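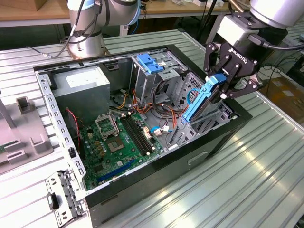 Brollham Refurb – Bench and Open Case Checklist
September round, desktop towers
Checked by: Man-lok Fung
Area: tear-down bench, parts shelves, outlet strip, aisle
Marks: OK / FIX / REDO / NA. Comments under each one. Short is fine but write something.

SECTION A – BEFORE THE CASE IS OPENED

A1. Power cord out of the tower and off the bench
OK
Cord coiled and hung on the hook. Last round it was left plugged into the strip with the free end lying on the bench top. Metal bench, so no. Please don't start that again.

A2. Power button held in after unplugging
OK
Asked, was told yes. Can't check it after the fact. Add a line on the job ticket for it – initials only.

A3. Job ticket with the machine
FIX
Ticket was on the parts shelf under a Nornow box. Ticket goes with the machine, every time, even if the machine only moves two feet.

A4. Monitor, keyboard, printer leads all disconnected
OK

A5. Outside of case looked over for dents, bent feet, broken plastic
OK
Fine on this one. The one waiting behind it has a rear corner pushed in, tagged it.

A6. Drinks off the bench
OK
Finally.

SECTION B – BENCH AND POSITION

B1. Tower laid flat, open side up
OK
Flat on its side, doesn't rock when you push a corner. Good.

B2. Bench surface clear of loose screws and clippings
REDO
Swept it at the start of the check and got a small pile out of the grooves. Ribbed top holds everything. Brush along the ribs, not across, or you just move the screws to the next groove. Went over it twice.

B3. Mat under the case
FIX
Case goes on the mat, not straight on the metal. Yes it scratches, yes it slides, but the main thing is bare boards. Somebody WILL set a board down next to the case sooner or later. New mats are on the Kwok order, old one is curled at two corners and needs to go in the trash when they come in.

B4. Wrist strap and ground point
OK
Strap tested, passes. The clip is getting weak. Clip to bare metal on the chassis, not the painted outside.

B5. Nothing hanging over the edge of the case
FIX
Bracket with the cutouts was left hanging off the near corner, resting on the bench. Sharp stamped edges on those. Either it's in or it's off and in the tray. Right where your forearm goes when you reach in.

B6. Side panel stored
OK
Panel stands upright in the rack. Do not lean it on the bench leg – that's how the shin thing happened.

B7. Lighting
OK
Good enough to read a board label without a flashlight. Left-hand lamp flickers when the compressor kicks in, reported to building already. Twice.

SECTION C – INSIDE THE CASE, LOOK ONLY

Hands out for this part. Look first, then reach.

C1. Power supply seated, label readable
OK
Label faces up, nice for once. Do not open the supply. I don't care what the video said. A bad supply goes in the red bin whole, Pluvlow picks them up with the scrap.

C2. Power cables clear of the board and the socket
FIX
Big tangle in the middle between the supply and the drive bays. Plugs loose in the bundle. Tie them back before anything else gets done, one reusable strap round the bundle is plenty. A plug swinging down onto the board can take off a small part and you'd never hear it.

C3. Cable insulation – cuts, pinches, melted spots
OK
Ran a light over it. Red and yellow wires fine as far as I can see without moving the bundle. Check again after C2 is done, the underside I couldn't get to.

C4. Two-wire lead down the left side
OK
Loops, bit slack. Keep it away from the fan when this goes back together. Tuck it, don't tape it.

C5. CPU socket
REDO
Empty, frame up, lever open. That's the worst way to leave one. If the processor is out then the cap goes on or at least close the frame down gently. Dust, screws, a finger, anything can land on the contacts. We wrote off boards for this in spring. Caps are in the drawer with the blue label – there are 200 of them, nobody needs to be saving them.

C6. Socket contacts checked with the magnifier
FIX
Not signed on the ticket. Looked myself, quick, looks even to me, but it needs doing under the magnifier properly and signing.

C7. RAM slots clear, clips working
OK
Blow out before anything goes in. Hold the can upright or it spits.

C8. Expansion slots
OK
The long blue one and the shorter one by it, nothing stuck in either. Check the back plates are covered when it goes out. Open plates = fingers.

C9. Capacitors – bulging, leaking, brown marks
OK
None I can see. If you find one, stop and tag, don't wipe it.

C10. Fan area
OK
Nothing noted. Hold the blades still when using air.

SECTION D – HANDS IN

D1. Sleeves up, rings and watches off
OK
One watch. Now off.

D2. Cut-resistant gloves for cage and rail work
FIX
Two left-hand gloves in the box and no right. Ordered. Till then borrow from receiving. The slotted rail along the side and the ventilated cages all have raw edges, that is where most of the first aid log comes from. Not the tools. The cases.

D3. Drive cages locked before lifting the case
OK
Blue plastic latch on the cage. Check with a thumb, don't trust the click. They get brittle on older machines so push, don't snap.

D4. Drives out and logged
NA
Not part of this check, see data sheet. If you find a drive in a case with a closed ticket come and get me, don't just put it on the shelf.

D5. Small cable ends parked
FIX
The little blue and white one by the edge of the board and the thin blue loop against the right-hand cage. Loop will catch on your hand coming out. Bend it back into the cage side for now, write on the ticket where it came from. Otherwise whoever rebuilds is guessing.

D6. Nothing forced
OK
Connectors are pulled by the plug. Not the wires. The wires!

D7. Right size driver, tip not chewed
OK
One chewed, binned. Magnetic tip is fine on case screws.

SECTION E – TRAYS, TOOLS, SHELVES

E1. Screw tray divided and labeled
FIX
Everything in one compartment. Long screws in short holes go through into things. Divider is on the shelf, use it please.

E2. Removed parts bagged
OK
Antistatic bags, folded over, sticker on the fold so it can be peeled. Stickers running low.

E3. Weight on top shelf
FIX
Still has power supplies up there. Heavy stuff on the bottom two, I've put tape on the uprights to show the line. Moved what I could, rest to be down by Friday.

E4. Air cans away from heat
OK

E5. Battery tub, coin cells taped
REDO
Untaped cells loose in the tub again. Tape over both sides. Takes 20 seconds. A tub of loose cells is a fire, we have had the talk.

E6. First aid kit
OK
Restocked small bandages. Tweezers back in there too.

SECTION F – FLOOR AND OUTLETS

F1. Aisle behind the bench clear
FIX
Needs 800 mm, had a cart parked in it. Moved the cart. Measured after, ok.

F2. Outlet strip mounted, not daisy chained
OK
Mounted. There was a second strip in the box underneath, unplugged. Took it away so nobody gets ideas.

F3. Cables off floor
OK

F4. Extinguisher in place, tag in date
OK
Right type for electrical. Box was in front of it, now isn't.

F5. Scrap bin under the line
FIX
Almost full. Edges sticking out over the top at knee height. Call Pluvlow for an early pick up instead of waiting for the regular one.

SECTION G – BEFORE IT LEAVES THE BENCH

Not reached on this machine, left blank on purpose. For reference, same as always:
Socket closed or capped
Cables strapped, nothing touching the fan
Loose screws – tip the case, listen, tip it back
Bracket refitted or bagged with ticket number
Panel on, both screws
Ticket signed by the person who did the work, not the person nearest

NOTES

Ticket is 27 on the September sheet. Hold it at the bench till C5, C6 and C2 are cleared, in that order. B5 can be done right now by anyone.

Mat and gloves are on me, the order went in this morning. If the Kwok delivery comes while I'm out, sign for it and open it, don't leave it in recieving for a week.

E5 is the one I'm annoyed about. Same comment as last round word for word, I copied it over.

Magnifier lamp bulb – who has the spare? It was in the drawer with the caps. Put it back, no questions.

Next check same list, will add the power button line at A2 and probaly split B3 in two, mat present and mat condition. Anything else you want on it tell me before the sheet gets printed.

M. Fung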